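コミュニティQ&A > エンタメ > 映画・配信 > 作品の探し方

印刷する | メールで送る

配信停止になった映画「Yeon」、再編集版しか見られないのは普通ですか

投稿者:mugicha_to_eiga
投稿日:30/07/2025

Ondanceで「Yeon」を見た方に聞きたいです。前に見たときは最後、主人公が駅の待合室に戻って、置き忘れた手紙を自分で破るところで終わっていたはずなんです。ところが今回見直したら、手紙の場面がまるごと無く、列車の窓のカットから急にエンドロールになりました。作品ページには「本編」としか書いてありません。説明文もあらすじも前と同じです。

問い合わせたところ、返ってきたのは「作品は権利元から提供された素材のまま配信しております」という定型文でした。それは分かるのですが、どの素材なのかを聞いているのに答えになっていません。もう一度送ったら同じ文が来ました。

家族には「記憶違いでしょ」と言われています。そう言われると自信がなくなるのですが、手紙を破る音で終わるのが好きで覚えていた映画なので、そこを間違えるとは思えません。検索すると「8分長いバージョンがある」と書いているブログがいくつか見つかりました。ただ、どれも文章が似ていて、元をたどると同じ掲示板の書き込みに行き着きます。その書き込みにも出典はありませんでした。

知りたいのは次の点です。
・長いほうの版は本当に存在するのか
・存在するなら、今どこで見られるのか
・配信サービスが断りなく版を差し替えるのはよくあることなのか

「ファンなら円盤を買え」という回答はご遠慮ください。買うにしても、どちらの版が入っているか分からないものに払いたくないです。

回答は2件あります 新しい順 | 古い順

投稿者:sabaku_no_futon

差し替え自体は珍しくないと思います。ただ、「消された」「隠された」と騒いでいる人の話は話半分に聞いたほうがいいです。

まず、同じ題名で版が複数ある映画はたくさんあります。映画祭でかけた版、劇場公開の版、海外に売るために短くした版、テレビ用に切った版。配信会社が契約し直したときに、前と違う版の素材が届けば、そのまま載ることはあり得ます。作品ページの文面は前の契約のときのものを使い回しているだけかもしれません。悪意というより、単に誰も見比べていない可能性のほうが高いと私は見ています。それで見る側が困るのは別の話で、版の名前くらい書いてほしいですが。

で、長い版があるかどうか。私も気になって少し調べましたが、はっきり言える材料は見つかりませんでした。出てきたのはこの程度です。

1. 劇場公開時のチラシの上映時間。手元にあるものは100分となっています。Ondanceの表示も100分です。これだけ見ると版は同じということになりますが、配信側の数字は手入力のことがあるので、実際に再生して末尾の時間を確かめないと何とも言えません。mugicha_to_eigaさん、再生バーの最後は何分になっていましたか? 表示より短ければ、少なくとも情報と中身が合っていない証拠にはなります。

2. 「8分長い」という数字。ご指摘のとおり出どころが一つです。同じ人が別の作品でも同じような話を書いていて、そちらは後で本人が間違いだったと認めています。私なら信用しません。

3. Etmontから出ていたディスクの特典に「未公開場面」が入っているという話。これはパッケージ裏の写真を見たので特典の存在は確かです。ただ、未公開場面というからには本編に入っていない場面のことですよね。手紙の場面がそこに入っているなら、「前に本編で見た」という記憶と合いません。特典で見たものが本編の記憶に混ざった、ということはありませんか。失礼な言い方ですみません。私自身、別の映画でそれをやって、友人と一晩言い合いをしたことがあるので。

問い合わせは、文面を変えると少しまともな返事が来ることがあります。「場面がありません」だと不具合の担当に回って定型文になります。「配信中の素材の版の名称と、配信開始日を教えてください」と聞くと、答えられないなら答えられないと返ってきます。答えられないという返事でも、そのまま配給に転送して聞けるので無駄にはなりません。

あと、よく勧められているBrinamineの作品データベースですが、あれは利用者が誰でも書き込めるので、上映時間の欄はあてにしないほうがいいです。「Yeon」のページは編集履歴が見られて、上映時間がこの一年で三回変わっています。根拠の欄は全部空白でした。

投稿者:kaitei_popcorn

長い版あります。昔見ました。感動しました。ラスト最高です。
前の人は疑いすぎ。

(追記)どこで見たかと聞かれたので書きますが、友達の家です。ディスクだったか録画だったかは覚えてません。手紙は破るんじゃなくて燃やしてた気もします。

ついでに、この監督の次の作品はSFらしいです。個人的にはすごく期待してます。
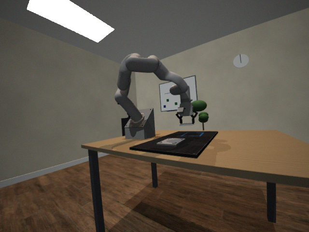 木のテーブルとロボットアーム(CG)

公開時期は7月説と来年説があってどっちか分かりません。予告編の再生数がもう800いってるとか。

回答へのコメント

sabaku_no_futon:その画像、監督の次回作のものだという根拠はどこかにありますか。制作会社の名前もリンクも付いていないので、私には判断できません。それと、破ると燃やすでは結末の意味が変わってしまうので、質問者さんの参考にするのは難しいと思います。

kaitei_popcorn:みんな言ってます

mugicha_to_eiga:お二人ともありがとうございます。再生バーを見てきました。最後は100分ちょうどではなく、それより少し短かったです。エンドロールのあとの配給ロゴが無いので、そのぶんかもしれません。これだけでは場面が切られた証拠にはならないですよね。特典映像と混ざったのでは、という点は正直ありそうで嫌な気持ちになりました。ディスクは前に借りて見た覚えがあります。ただ、特典まで見たかどうかは思い出せません。
Ondanceには教えていただいた文面で送り直しました。受付メールには返信まで13日ほどかかる場合があると書いてあります。返事が来たらここに書きます。次回作の話は今回の質問と関係がないので、別の場所でお願いします。

sabaku_no_futon:ロゴの有無は手がかりになります。素材が変われば頭と終わりのロゴが変わることが多いので、冒頭に出る会社名も書き留めておいてください。前に見たときの画面を撮った人がいれば比べられるのですが、たぶんいないでしょうね。

このサイトではCookieを使用しています。閲覧を続けると使用に同意したものとみなされます。 設定を変更 | 同意する

ホーム | 映画・配信 | ドラマ | 音楽 | 新着の質問 | ログイン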